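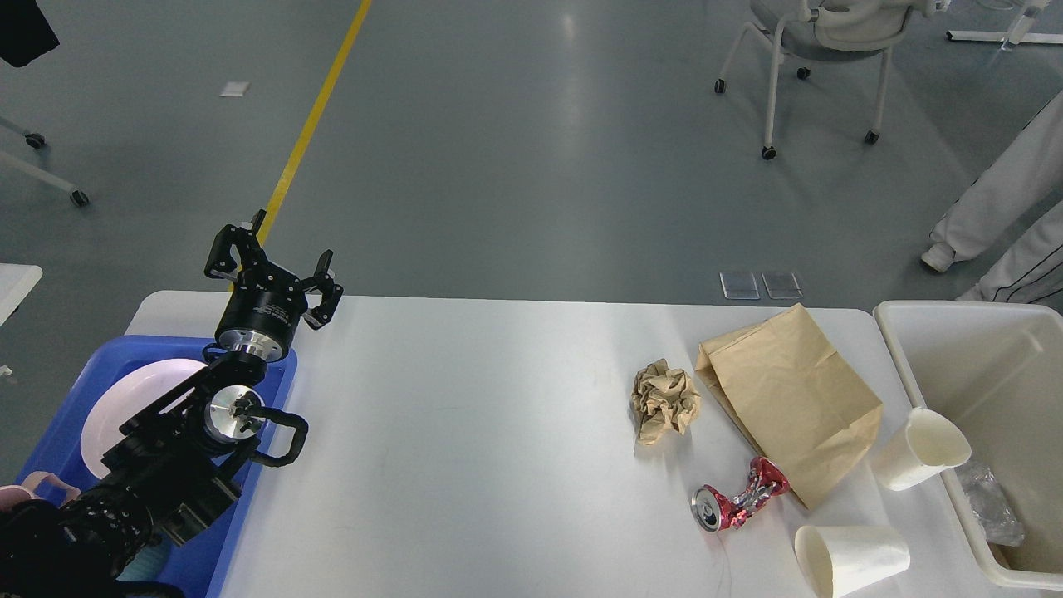
Clearing the Table: What Gets Washed and What Gets Thrown Out
Project report, Reinaldo Bastos
Submitted 13th May

1. Why this topic

My first proposal was on water use in shared kitchens. It was turned down in February on the grounds that I had no way to measure water. I did have a way to look at tables, so the project became one about clearing up after people eat.

The question is simple. When a table holds both dishes and trash, how do people decide what goes where, and where do they hesitate? My instructor asked whether this was a real question. I invite anyone who thinks it isn't to stand in the Surodard Hall lounge after a lunch meeting and watch grown adults hold a paper cup for a long time.

2. Setup

The layout is plain. You need a flat table, a bin for dishes at one end and a container for trash at the other, with the mess in between. Hegedűs, whose handbook on shared dining rooms was the only source I found that treated the subject seriously, recommends that the two containers differ in color and stand as far apart as the table allows. Ours were blue for dishes and off-white for trash. I would have liked labels, but I wanted to see whether color alone would do the job, and also the label maker was out of tape.

The mess was made of ordinary things: plates, a mug, paper cups, a soda can, a paper bag, crumpled paper. I crushed the can. A can that has kept its shape looks as if someone may come back for it, and in early tries people moved it politely to one side and went on with their work.

3. What I found

Plates caused no trouble. Everybody knows what a plate is for, and an empty one on a table gets picked up first, partly because it takes up so much space. The only mistake I recorded was a plate set down flat in the bin with everything else then piled on top of it.

Mugs were slower than I expected.

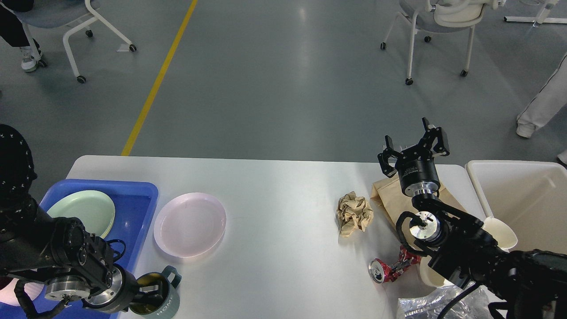

A mug has a handle, so it should be the easiest thing on the table to carry, but people look inside before they touch it. If there is anything left in it they start to wonder about the sink, and once someone is thinking about the sink they have stopped clearing the table. A mug with a word printed on it also gets read. "HOME" is a short word, and it still got read.

Paper cups were the real problem. They are cups, and cups are dishes, and a tired person will follow that logic right into the blue bin. Two people put them there and then defended it. One said he was planning to reuse his. He left without it.

Paper bags went the other way. A flat bag is trash. A bag standing upright may have a sandwich in it, and it gets opened, inspected and sometimes folded. I had not planned to study folding, but it used up more time than any other single activity. Crumpled paper is never inspected by anyone.

4. Order of work

I compared two methods. In the first, which I called Jasano after the group chat where we argued over it, you take all the dishes and then all the trash. In the second, called Rukon for the same poor reason, you start at one end and take whatever comes next. Jasano felt slower and made fewer mistakes. Rukon looked very efficient right up to the paper cups.

My recommendation is to do the dishes first, then sweep the trash toward its container in one go.

5. Limits

The people taking part were mostly my friends and knew they were being watched, so they were tidier than usual. I did not include food scraps, which my friends thanked me for. The report was supposed to run to 2000 words and this version does not, but the section on folding was cut on advice.

Filed under: Student Work > Everyday Life > Kitchens & Cleanup

Contact the course office | Copyright of each report remains with its author | Back to top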